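Drucken | Artikel per E-Mail senden

Halar wirbt mit Pausenbrot-Tagebuch für seine Knäckebrote

8. Februar – Der Knäckebrothersteller Halar startet eine neue Kampagne in den sozialen Netzwerken. Unter dem Titel »Halb elf« veröffentlicht die Marke 22 kurze Clips, in denen Beschäftigte aus verschiedenen Berufen ihr zweites Frühstück zeigen. Entwickelt wurde der Auftritt von der Agentur Zosent, die den Etat im November übernommen hatte.

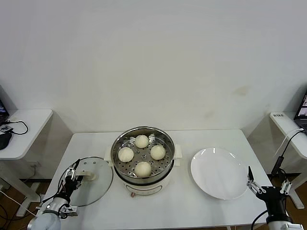 Mitmachaktion bis Ostern

Wer ein eigenes Pausenbrot einsendet, kann eines von 356 Probierpaketen gewinnen. Nach Angaben von Halar gingen in der Testphase bis zu 2.570 Beiträge ein. Die sechs besten Rezepte sollen im Sommer auf die Packungen gedruckt werden. Fernsehspots sind nicht geplant, dafür Plakate an Bahnhöfen und Anzeigen in Kundenzeitschriften des Händlers Tisix. Die Höhe des Budgets nennt das Unternehmen nicht. Für die Auswertung der Einsendungen ist das Büro Ķēniņš zuständig.

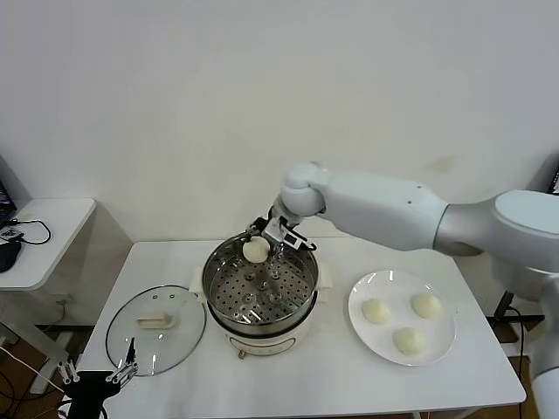 Kommentare

Moni64: Die alte Werbung mit dem Bäckerlied fand ich besser. Mitmachen werde ich trotzdem, Probierpaket nehme ich gern.

r.t.: Gilt das auch für Österreich? In den Teilnahmebedingungen steht dazu nichts.

Krümel: Hauptsache, die Sorte mit Kümmel kommt zurück. Die gibt es bei uns seit Monaten nicht mehr.

Drucken | Artikel per E-Mail senden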